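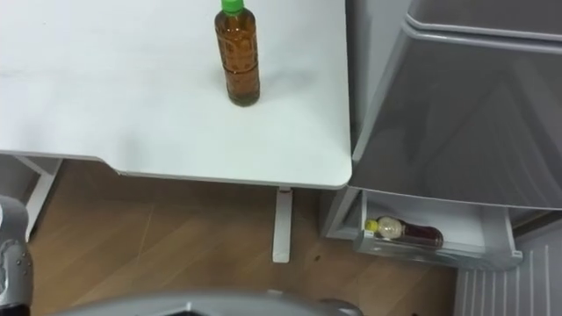
Figure 1. Head camera view, refrigerator task. Tea bottle on the table, second bottle in the open lower compartment.

Progress report, work package 2: Teleoperated demonstration of household transfer tasks
Submitted to: Edeltraud Pfeiffer, Paretti program office
Prepared by: Usa Suksawat, Ulow site
Reporting period: through August

1. Status

Work package 2 is on schedule for data volume and behind schedule for annotation. The count of accepted demonstrations passed the contract minimum of 2000 in August. Collection of the refrigerator transfer task continues at the Ulow site. The drawer task is closed and no further episodes will be recorded for it.

2. Task definition

The operator drives both arms from the remote station and moves a bottle between the table and the lower compartment of the refrigerator. An episode starts when the operator releases the hold pedal and ends when the bottle is upright on the table or lying flat in the compartment, depending on direction, and the hand is clear of it. Episodes in which the bottle is regrasped are kept and flagged. Episodes in which it falls are kept in a separate set and do not count toward the contract figure.

Compartment placement remains the harder direction. The table is close to the refrigerator, and the operator has to bring the forearm past the table corner before lowering the hand. In the head camera stream the hand often hides the bottle neck during the last part of the approach. Operators were told to slow down at this point, which raised the average episode length but reduced the number of rejected takes.

3. Operator interface

The Dratlow control station was updated during the period. Changes:

Wrist rotation is now scaled separately from translation. Operators had asked for this after the drawer task.
Finger closure is mapped to a single trigger by default. Individual finger control is still available but was rarely used.
The fixed camera view is shown beside the head camera view at all times. It was previously on a toggle.

Training time for a new operator is two sessions before recorded episodes are accepted. We tried one session and the rejection rate was too high to justify the savings.
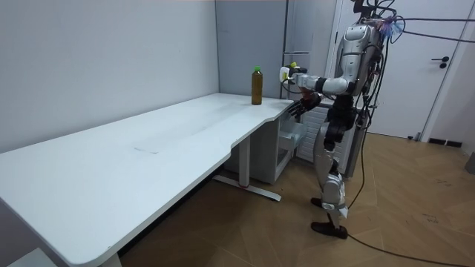 Figure 2. Fixed camera view of the robot at the table, arm extended toward the tea bottle.

4. Data quality

All accepted episodes carry synchronized head camera, fixed camera, joint position and trigger streams. A clock offset between the fixed camera and the joint log was found in an early batch. The offset was constant within each session, so the batch was corrected and retained. The check now runs automatically when a session is closed.

Annotation is the open item. Phase labels (approach, grasp, transport, release) are complete for the drawer task and partial for the refrigerator task. Wunderlich returned the first labeled batch with inconsistent boundaries between transport and release. The labeling guide was rewritten and the batch sent back. We expect the corrected labels before the next report.

5. Policy training

A first policy was trained on the table-to-compartment direction only. In bench trials it reached the bottle reliably and failed mainly at release, where the fingers opened before the bottle was resting on the compartment floor. The label problem in section 4 is a likely contributor. No success rate is reported until the corrected labels are in.

6. Next period

Finish refrigerator task collection with five bottle types.
Retrain with corrected phase labels, both directions.
Add start positions nearer the back edge of the table.

7. Request

We ask for approval to move unspent travel funds to annotation. The total budget is unchanged. A revised cost table has been sent separately.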